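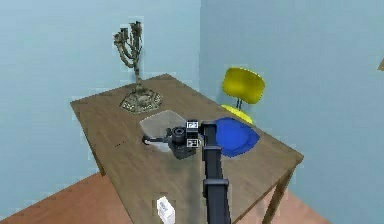 Thread: Candles or electric for a long winter table?

HafP
18/12/2018
We've got the whole family over this year and I'm so excited I've already moved the furniture twice! I want proper candles all through dinner, but my sister says they drip, they smoke and everyone ends up squinting at their sprouts. Any tips? It's an old wooden table and I don't want a cloth on it.

nantana_t
Oh do it, do it! Beeswax every time. They cost more but they smell lovely and burn for ages. Trim the wicks to 5 mm first and keep them out of any draught.

Madberg
Sorry, beeswax is overrated. I've used plain stearin dinner candles for years and they drip far less. Put them in the fridge overnight as well.

nantana_t
The fridge thing is an old wives' tale, Madberg! I tried it in September with two from the same box and they went out within a minute of each other.

Madberg
Two candles isn't much of a test. Mine stay in the fridge, next to the cheese.

Siva Menon
Go tall, whatever you burn. Flames at eye level are what make people squint, so get them well above everyone's heads or right down low in little glasses. I mix both and it looks magical.

HafP
Ooh, tall ones at one end and tea lights along the middle! What about wax on bare wood?

A-yeong
Let it go hard, then ease it off with an old plastic card. Don't iron it through paper, whatever anyone says, it left a pale patch on my gran's sideboard.

Siva Menon
Ironing worked fine on mine, but mine's waxed, so maybe that's the difference.

HafP
Card it is. Ordering the stearin AND the beeswax, will report back!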